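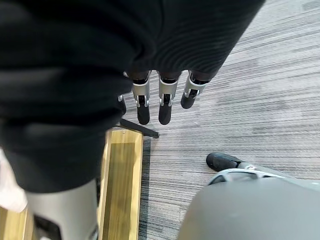 1. Scope

Checklist for the hand control and wrist perception software on the Garov unit, release 1006. Covers the finger controller, the wrist image pipeline, the self-mask and the grasp planner. Mechanical inspection is on a separate sheet. Mark each item Pass, Fail or Open and leave a comment where the result is not a plain pass.

Date of inspection: March 22, 2018
Location: Zorwood, ground floor bay

2. Before power is applied to the hand

2.1 Emergency stop tested from both stations. Pass.
2.2 Release number on the controller matches the release sheet. Pass.
2.3 Joint limits file loaded from the release folder and not from a local copy. Fail, then Pass. A local copy was still first in the search path. Removed and controller restarted.
2.4 Sleeve clear of the finger joints. Pass.
Comment: the black fabric ends close to the knuckles. Check again after any large wrist rotation.

3. Finger controller

3.1 All joints report a position at start-up. Pass.
3.2 Open and close at low speed, 20 cycles, no faults logged. Pass.
3.3 Torque limit trips when a finger is held by the test clamp. Pass.
3.4 Controller falls back to hold on loss of messages. Open.
Comment: hold was entered, but the log entry carries the time of recovery and not the time of loss. Raised with Pasichnyk as a logging fault. Does not block use at low speed.

4. Wrist perception

4.1 Image stream steady with the arm at rest and in motion. Pass.
4.2 Self-mask covers the fingers, including the black tips. Pass.
4.3 Self-mask covers the sleeve. Fail.
Comment: the mask is built from the body model, which has no cloth in it. Folds of fabric are passed on as an obstacle. With the fingers pointing down, the fabric takes up most of the upper and left part of the view, so the error is large.
4.4 Thin dark objects on the floor are kept by the filter. Open.
Comment: the thin black rod lying under the fingertips was dropped in 3 of 144 saved images. The minimum width setting is the likely cause. Repeat with the setting halved.
4.5 Carpet stripes do not produce false edges. Pass.
4.6 Edge between the wooden board and the carpet found as one line. Pass.

5. Planning

5.1 Planner refuses any path that takes the fingertips below the floor plane. Pass.
5.2 Planner includes the lower body in the collision check. Pass.
5.3 Plans replay in the Fomance viewer without error. Pass.

6. Result

Released for low-speed work only. Items 3.4, 4.3 and 4.4 to be closed before the June release. Full-speed motion stays locked in the settings file until 4.3 is marked Pass.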